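**Ticket 631 -- Skellon irrigation controller, zone 4 (dahlia beds) not running to schedule**

Site: Ridov nursery, cut flower field
Opened by: Lenka Matoušek
Assigned to: Volkan Bilgin
Opened: September 21, 2026
Priority: normal
Status: closed

**Reported fault**

Zone 4 waters at the evening start but misses the morning one. The controller shows the morning run as completed. Soil under the drip line at the north end of the dahlia beds is dry to finger depth by mid-morning, and the lower leaves on the 'Güneş' rows are curling. Zones 1 to 3 and zone 5 are not affected. No changes to the programme since August, when the second start time was added.

**Setup**

- Controller: Skellon, six-station, firmware as delivered
- Valve: Ginora 24 V solenoid, normally closed
- Supply: 4,000 litre tank, pump fed, shared by all zones
- Drip line: emitters at 20 cm, two lines per bed
- Morning run: 18 minutes
- Evening run: 18 minutes

**Log**

*Entry 1, Volkan*

Ran zone 4 manually from the controller. Valve opened, pressure normal at the bed inlet, all lines dripping. Left it on for the full run and it shut off cleanly. Fault not reproduced.

Lenka, please put a jam jar under one emitter at the north end tonight and read it after each start. Do not empty it between the two, just mark the level.

*Entry 2, Lenka*

Jar done. Good level after the evening run. After the morning run it had gone up by a few drops at most. Controller log again says completed. I hand watered the 'Güneş' rows with a can because they looked poor.

*Entry 3, Volkan*

The log only records that the station output was switched on for the set time. It does not know whether water moved. So the output is probably live and either the valve is not opening or there is no pressure behind it.

Coil resistance at the valve: within range. Coil resistance at the controller end: the same plus a little for the cable. Wiring ruled out for now. Removed the bonnet, rinsed the diaphragm, found a small amount of grit but no tears. Refitted.

*Entry 4, Lenka*

Same result this morning. Jar level flat. I was at the tank when it should have been running and the pump was not on.

*Entry 5, Volkan*

That narrows it down. The pump relay is driven from the master valve terminal, and the master valve setting is held per programme on this controller. The evening start is in programme A. The second start added in August was put into programme B -- master valve set to OFF there, which is the default. Zones 1 to 3 and 5 have both their starts in A.

With the pump off, the zone 4 valve opens onto whatever pressure is left in the pipe. That accounts for the few drops in the jar.

Changed:

1. Programme B, master valve: ON.
2. Pump start delay: left at zero.
3. Tank float switch tested by hand, cuts the pump at low level as it should.

Ran programme B from the menu. Pump started with the valve, and the north end was dripping within a minute.

*Entry 6, Lenka*

Morning run worked. Jar filled to the same mark as the evening one. Leaves on the 'Güneş' rows still curled at the bottom but the new growth is upright. Will I lose the flowers that are in bud?

*Entry 7, Volkan*

Buds that already show colour should open, possibly smaller. Tight green ones on the driest plants may drop. Take off the curled leaves if they go yellow, otherwise leave them. Do not make up for the missed water with longer runs. The soil there is heavy lower down and the tubers will rot if it stays wet. Keep both runs at 18 minutes and check by hand at tuber depth before changing anything.

**Cause**

Master valve disabled in programme B, so the pump relay was not energised for the morning start.

**Follow-up**

- Move the zone 4 morning start into programme A at the end of the season and clear B. (Volkan)
- Fit a filter upstream of the Ginora valve, 120 mesh. The grit did not cause this fault but it should not be there. (Volkan)
- Write the programme letter next to each start time on the card inside the controller door. (Lenka)
- Label dahlia clumps by row before the first frost blackens the tops. (Lenka)

**Attachments**

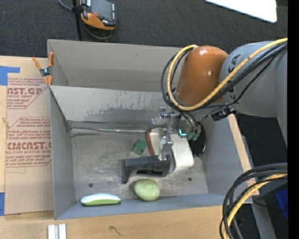

*Att. 1: Open grey bin on the work surface, robot arm at right.*

**Closing note**

Two further morning runs confirmed by jar, same level both times. Lenka agrees to close. If zone 4 drops out again, reopen under this number and note whether the pump is audible at the tank before touching the controller.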